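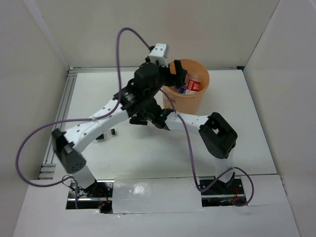

Small round bins for a work table, who uses one?

griltton718
3 Sep 2020
OK I am a convert! I put a little orange round bin at the back of my white craft table, a bit right of center, and my sorting has gotten so much faster. Scraps go in, table stays clear, and I can see every last bead on that white top. Does anyone else keep one up on the table instead of on the floor?

Coltard
Yes!! Mine's been up there since October. Orange is a great pick, you never have to hunt for it. I went with gray and I've set fabric down on top of it more than once.

cilthorpe_9
Gotta disagree on the spot. At the back you're reaching over everything you're working on. I keep mine at the front corner and sweep stuff in with my hand.

griltton718
I tried the front for 2 evenings and my elbow knocked it off both times, lol. The reach doesn't bother me, my table isn't deep.

Carhuamaca
Front corner only works if you sit. I stand, so back edge for me too. What I'd love is one with a wider opening, I miss a lot when I toss.

cilthorpe_9
Fair, I do sit. Still say white tops are a pain though. Every pencil mark shows.

Coltard
Baking soda and a damp rag! Takes pencil right off mine. Try a hidden patch first.

griltton718
Oh nice, trying that tonight. Also I lined the bin with a paper bag and now I just lift the whole thing out when it's full. I've got six bags left and then I'm switching to old newspaper.

Carhuamaca
Newspaper works fine, fold the rim over twice or it slides down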